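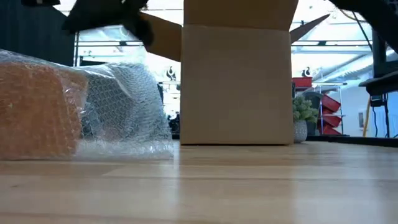

*Page last changed: July 12, 2019*

## Gresel two-finger gripper: fault notice for bagged and wrapped goods

Applies to grippers fitted for carton packing. Rigid items are not affected.

**Fault.** When closing on bubble wrap, the controller may report "part held" with only a fold of film between the fingertips. The arm then lifts and the item can slip out above the carton. Birkdale logged 31 false reports in 2000 cycles; 17 ended in a drop.

**Cause.** The grip check reads finger force alone. Folded film gives enough resistance to pass it.

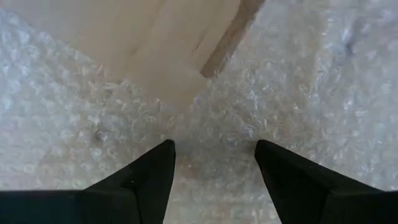 Clear film also upsets the wrist camera's height reading, so the fingers may close above the item inside the wrap. Firmware 2 adds a check on finger gap after closing. Until it is loaded:

- set the minimum gap to the width of the bare item
- halve the lift speed
- keep hands out of the cell until the arm is parked, even if it has stopped

Do not clear a grip fault by pulling the film. Press the stop first.

Fault logs go to Marit Myklebust, Gresel service desk.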